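Home | Projects | Student Work | Workshops | Contact

Two Baskets and a Table: My Summer Materials Project

Hằng Khổng
Submitted September 3, 2024

So my project was supposed to be about chairs. If you read my proposal you'll remember a whole page on cane seats, with a sketch I was pretty proud of. Then I priced the cane, looked at my bank account, and switched to baskets. Low woven trays, to be exact, the kind people put bread or mail or keys in. I'm really glad I did, because I ended up caring about them a lot more than I ever cared about the chairs (sorry, chairs).

The question I wrote down in July was: what makes a woven tray good to use every day? I wanted to know why my aunt's tray has lived on her kitchen counter for as long as I can remember while the one I bought for my dorm went saggy and got demoted to holding socks. They're close to the same size. They looked alike on day one. Something in how they were made had to be different, and I figured I could find it if I looked hard enough.

What I did first

I read. Mostly I read the Halonen handbook, which is the weaving book our studio keeps on the shelf by the sink, and which has water stains on every page I needed. It's old and bossy and I love it. Halonen splits a basket into base, wall and rim and tells you to judge them separately, so that's how I set up my notes.

Then I went to Trenness, the secondhand place near the bus station, and handled every basket they had. The woman at the register asked if I was looking for something special and I said no, I was just squeezing them, and she let me get on with it. I came home with a notebook full of scribbles like "good rim, floor like a trampoline" and "smells of onions." I also came home with a round basket I didn't need.

The base

The floor of a tray does most of the work and gets none of the attention. A tight weave spreads the weight, so when you set down something small and heavy it doesn't make a dent in one spot. A loose one gives, and it also eats things. I lost an earring back through my sock basket and I'm still annoyed.

My test for this was simple. I put 15 library books in a tray, one at a time, and looked underneath after each one. (I held it up by the ends while my roommate added books. We dropped it once. The downstairs neighbors came up to ask about it.) The dorm tray started bowing almost right away. My aunt's tray, which she lent me with a long list of conditions, hardly moved.

The wall

This was the part that surprised me. I had assumed straight walls would be better because they hold more, and they do hold more. But sloping walls are so much nicer to live with! Your hand goes in at an angle and comes out at an angle, and you don't scrape your knuckles getting the last clementine. They're easier to wipe out too. I went from thinking of the slope as a decoration to wanting it on everything.

The downside is counter space. A sloped tray is wider at the top than at the bottom, so it takes up more room than its floor would make you think. Put two of them together and it's the rims that meet first.
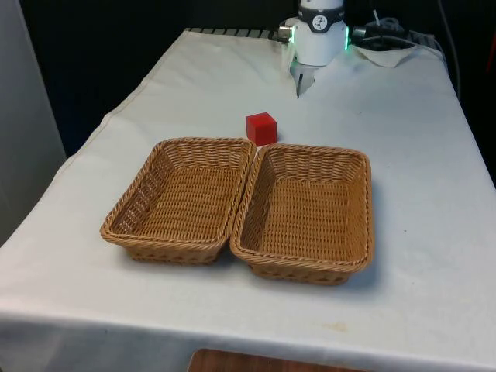 Which brings me to the rim, and I could have written the whole report on rims. A rolled, braided rim like the ones on the matching pair I used for the display does a few jobs at once. It hides the ends of the weaving, it stiffens the edge, and it gives you something round to grab. My dorm tray has a flat strip that's only glued on, and one corner had already let go by the time I started taking notes.

I tried braiding a rim myself with a starter kit from Mornano. It took 2 evenings and it looks like a challah that fell down the stairs. The instructions tell you to soak the strands until they bend without complaining, and mine complained the entire time. I'm keeping it anyway.

Setting up the display

I wanted the baskets on a plain white cloth so the color of the weave would stand out, that warm honey brown. I started with a striped tablecloth from home and it was way too busy next to a crisscross pattern. White was much better. I left the trays empty so people could look right down at the floors, even though my first idea was to fill them with rolls from the Flirkitz bakery. (The rolls got eaten. I was there for that.)

What I'd change

I'd borrow more trays from people who use them. Store baskets taught me about construction, but my aunt's taught me about wear, and one isn't enough to say much. I'd also weigh the books next time. "Library books" is not a unit, as was pointed out to me in review, and fair enough.

I'd also like to try the chair seat someday. The Halonen book has a whole chapter on it, and most of those pages are still dry.

Related projects
Mending a Wool Blanket Three Ways
Drawer Dividers from Cereal Boxes
A Better Shoe Rack for Small Hallways
Natural Dyes: First Results
What We Keep by the Front Door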